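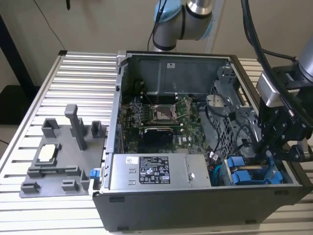
Radymyr Hnatiuk thinks we should stop buying grippers until we have learned to use the ones in the cupboard, and after the last three weeks I can't say he is wrong. The parallel one from Romaniuk, he told me, was never given a fair chance, as we judged it with the short fingers and the old controller settings. So we gave it a proper trial, against the newer Joro, on the same job: picking small parts from the printed fixture plate and bringing them to an open desktop computer on the rail table.

For those who did not follow the earlier issues, the job was chosen by our colleagues in Bruvcombe, who take computers apart for reuse and would like one day to put some of them together again. Memory modules, processors and drive carriers are all on their list. We began with the processor, with the lever of the socket already up, and this was maybe too brave.

Each gripper made 299 attempts. The Romaniuk failed 19 times, the Joro 3 times. On paper this is clear, but the Joro needed a new set of fingertips in the middle of the trial, and it is wider at the wrist. Near the walls of the case we had to turn it before going down, and every turn costs time. The Romaniuk goes straight in.

The cameras gave us more work than the grippers. With the camera on the wrist, the view is very good from far and quite poor in the last centimetres, when the fingers hide the part. Antonina Ivanyshyn has proposed to take one last picture higher up and then move down without looking. I did not like this idea — it feels like parking with closed eyes — but it has worked better than my own method, so we keep it.

Still open is the question of cables. Thin black cables on a black case are difficult for our software, and a taught path is only safe if they lie in the same place as before. We will try a softer approach speed next, with the force limit set lower on both arms.

The notes and settings are in the shared Irarska folder, under entry 2643. If you have used either gripper with longer fingers, please write to me before the end of June.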